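Tea mornings and the reusable cup scheme

The Lellton reusable cup scheme has now been going for a full year, and this seems a fair point to say how it has gone. When it began in March there were doubts in the village hall and on the high street alike. Some people thought the cups would vanish in the first month. Others thought the cafes would lose interest once the novelty had gone.

Neither has happened. Over the year 1,819 drinks were served in scheme cups, and 1,731 of those cups came back. The gap is larger than we would like, but a fair number of the missing ones are thought to be sitting in kitchen cupboards. If you have one, please bring it in. You will get your deposit back and nothing will be said.
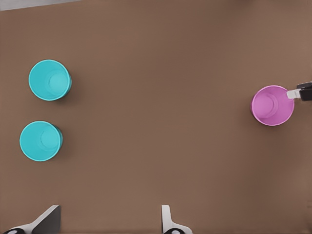

Issue 18

The scheme works in the same way as before. You pay a small deposit with your first drink and are given a cup. When you have finished, hand it in at any of the places taking part and either take the deposit or have a clean cup next time. You don't need to return it to the place you got it from. Fatora, on the corner by the bus stop, has been the busiest drop-off point all year, mostly with people on their way to the early bus. Matar joined in the autumn and now takes returns at the side hatch as well as at the counter.

Washing has been the hardest part to get right. For the first few months each cafe washed whatever came in, and the smaller ones ended up with stacks of cups at closing time and no room to dry them. Rima Awwad, who looks after the rota, changed this over the winter. Cups are now collected in crates, washed together in the hall kitchen and sent out again before opening. It has meant more carrying — the crates are heavier than they look — but the complaints have stopped.

A few people have asked about lids. We tried them in the summer and found that they were lost far more quickly than the cups, and the ones that did come back were slow to clean. For now the scheme will stay without them. If you need a lid for medical reasons or because you have trouble with your grip, speak to the staff at Matar, who keep a few behind the counter.

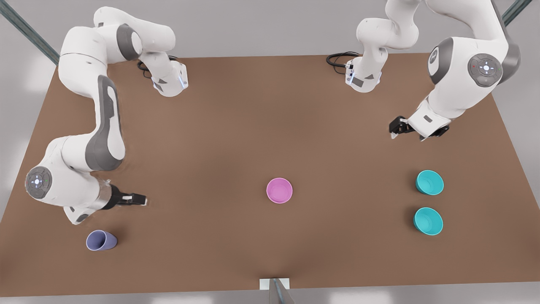 Four small containers on a brown table.

From next month the tea mornings in the hall will use scheme cups too. There is no deposit for these, as the cups stay in the building. Tea is served from ten, and there is room for 12 more people at the long table by the window. Akau will be supplying the biscuits again.

We still need someone with a car for the crate run, which takes less than an hour. Please leave your name at the hall office or at Fatora.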